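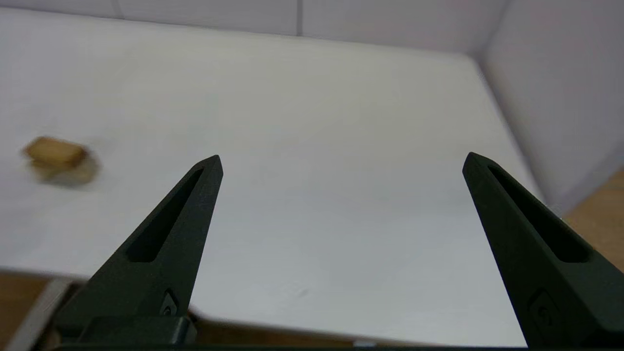 Table and block questions

Do white tabletops really wipe clean?
Mostly. Ours, a Brastent, still shows faint smudges in side light. Ads that say "one swipe" are selling you something.

Is a spray made for white surfaces worth buying?
I doubt it. We tried the Mokano one for about 12 weeks and then went back to dish soap and a damp cloth. I couldn't tell the difference.

Will small wooden blocks scratch the top?
Gedodness says no. I'd check yours for rough corners first, and sand any you find.

Can I wash the blocks?
Wipe them, don't soak them. The "soak safe" claim on the Bickerstaff set is one I wouldn't test on wood you like.

What about melamine sponges?
They take off marks. They may take off the shine too, so try a hidden spot.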